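Table setting task - gallery, January 2024

Quick page so people stop asking what we do in the dark room. Gaspard Delorme and me (Nadège Gilbert) have been gathering examples for the Skorkska arm, the one that has to learn from people doing ordinary table jobs. Task this month is bowl, saucer, tray. Sounds dull. It is, a bit. Target is 1000 good runs, split into batches of 16, and we swap over after every 2 batches becuase wrists get sore.

Pictures are from the gripper's own view, same as the model gets. Black curtains all round, lights on the table only.
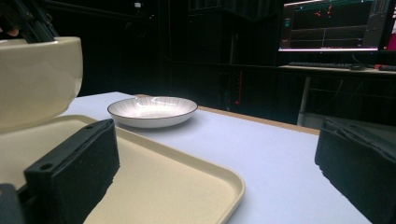

Bowl up close on the left, the ribbed plate further back on the white cover. 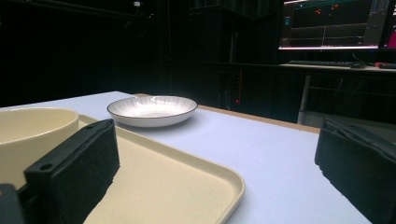 Bowl on the tray, plate on its own past it. Desk and screens behind.

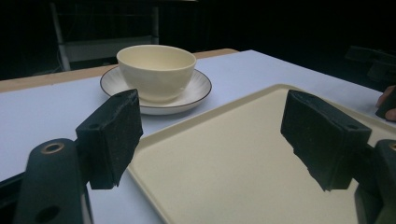 Bowl on the saucer, tray at the near right.

Cream on beige on white is hard for the model, and that was the whole point of picking this set. The Gaillard set we used before had strong colours and the thing learnt to look for colour and not much else. Scores dropped to nothing when we changed the crockery. So, pale stuff now. Nustow lent us a second tray in a darker shade, will mix that in later.

A few notes for anyone joining in:

Start each run with the fingers open. Move at a normal speed - not museum speed, Gaspard. Bowl position changes every run, plate position every 5. If you fumble, keep going and mark it in the log as a fumble, we do want some of those. If you drop it, bin the run and do it again.

Please name the files the way the sheet says. Last batch had three diffrent spellings of saucer and I spent an evening fixing them.

Labels are done in Zasard, start and end of each grasp, plus one plain sentence for what was done. "Put the bowl on the saucer" is fine. No essays.

Next up is cups, if the handles don't beat us. More pictures when I get a minute - ask me for the log sheet if you want a slot.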